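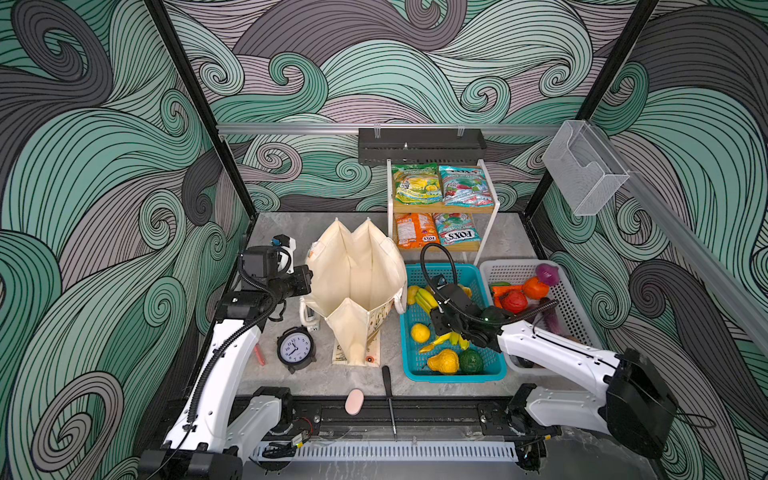 A canvas tote is the best shopping bag I own, and it took me years to learn how to pack one properly! Mine used to come home with squashed tomatoes at the bottom and the keys lost somewhere under the onions. The trick is to get everything out where you can see it before a single thing goes in, with the bag standing open and the fruit and veg sorted into baskets. I like two baskets, one turquoise with the bananas and the lemon in it, one white mesh with the onion, tomatoes, carrot and aubergine, and then the odds and ends (alarm clock, sponge, screwdriver, marker pen) lying loose on the table until I know where they're going. Baskets make the next bit so quick.

Getting the bag to stand up

Canvas flops. If yours has been folded in a drawer, give it a good shake, push your fist into each bottom corner and fold the top edge outwards once, like a sock. Let the handles hang outside. I learned the fold from Eusebio Cantero, who ran the Thursday veg stall at Sustlow market and could fill a bag while holding a conversation with three people.

What goes in first

Start with the hard, heavy things: onions, carrots, potatoes, a squash if you've got one. Lay long things flat along the bottom. Aubergines go next, then lemons and pears. Tomatoes sit on top of those, stalk side down, and bananas go in last of all with the curve over everything else. My bunch from Sustlow usually weighs more than you'd expect (505 grams last time, yes, I put it on the scales), so don't let it lean on the tomatoes.

Keep tools away from food. A screwdriver will go through a ripe tomato and then through the canvas, so it gets a separate bag or a pencil case with the marker.

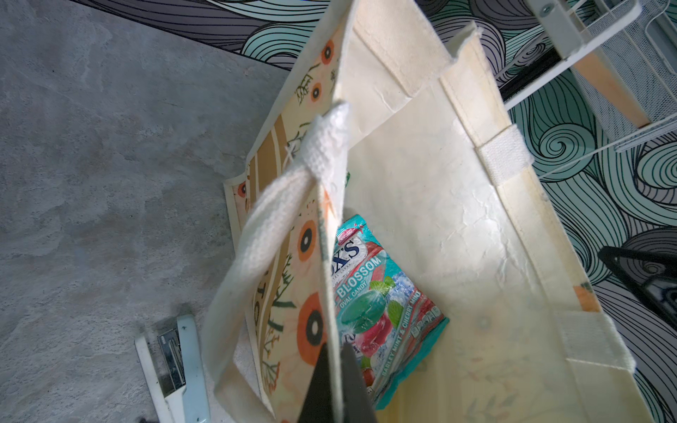
Small things and sweets

Oval candy in a little resealable pouch is just the sort of thing that vanishes in a big tote. Stand it upright against the inside wall, up on its edge, and you can spot it from above without rummaging. Pick the same side every time! I use the side with the printed flowers, so I can find it by glancing at the outside of the bag. Press the seal shut along its whole length first, and don't wedge anything heavy against it.

If you carry a purse or keys as well, clip them to a short ribbon tied round the base of one handle. It needs 20 cm at most, or it tangles.

Before you lift

Bring both handles together and raise the bag a little way off the table. If it tips, swap one heavy item to the other side and try again. Then off you go, and do empty it the same evening, especially in August.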